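From: Juniper Abernathy
Date: May 8, 2019
Subject: Re: [Mustlow] Tote or tray for small parts

> Do we still want loose items kept in the totes, or is
> everything moving to trays? The March note gives a limit
> of 40 per bag and says nothing about trays.

Both. The tote is fine for storage, but fabric folds over whatever is inside, and dark items get lost in the pleats.
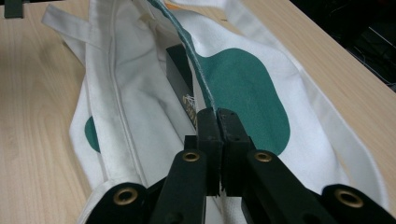 Open the fold at the top first, then lift. Pulling on the seam bunches the cloth – the frayed edges get worse each time.

For sorting, lay the bag flat on the left and put the clear tray to its right.

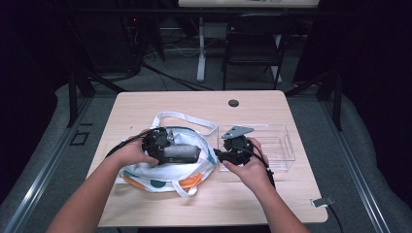

Tote on the left, clear tray on the right, strap looped above the bag.

Cylindrical items go in on their side. Anything longer than 15 cm stays in the bag.

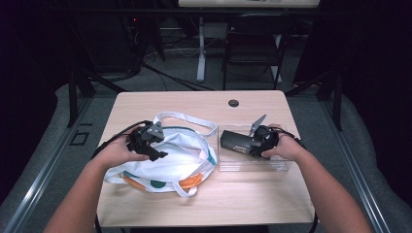

Black cylinder held level at the clear box.

Tray labels start at 1061.

Juniper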